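Brelum opens its first season of Grillari to everyone

July 2026 - Vandness

Well, we did it! Grillari, our little co-op cooking game, leaves early access this month, and I get to be the one who writes the press release (I asked for it, so no complaints from me).

If you missed it so far, you and up to three friends run a food stall on a night ferry, and the ferry does not care about your plates. We put the first version up in January with 15 levels and hoped a few people would like it. 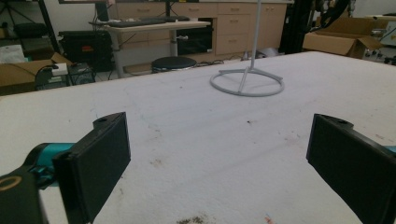

Brelum Studio
Founder and lead designer

More than 300 players joined our test group, and they sent us 542 bug reports. I read every one of them, usually with a coffee in hand and sometimes with my head on the desk. The full release has a new harbor chapter, a proper solo mode and 17 new recipes. You can also turn off the ship's rocking now, which was the most requested change by a mile.

The harbor music was done by our friends at Rivas, and I have had the fish market tune stuck in my head for weeks - sorry in advance!

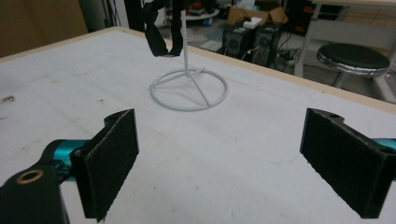 Brelum Studio
Founder and lead designer

Early access players get the full game as a free update, and your saves carry over. Your stall colors do too, even the ugly ones. Grillari is out on PC first. We are working on a console version, but I won't promise a date until I have played it on my own couch from start to finish.

Press keys and the trailer are on our press page. Write to us there if you want to set up an interview or a group play session - I will gladly burn your onions.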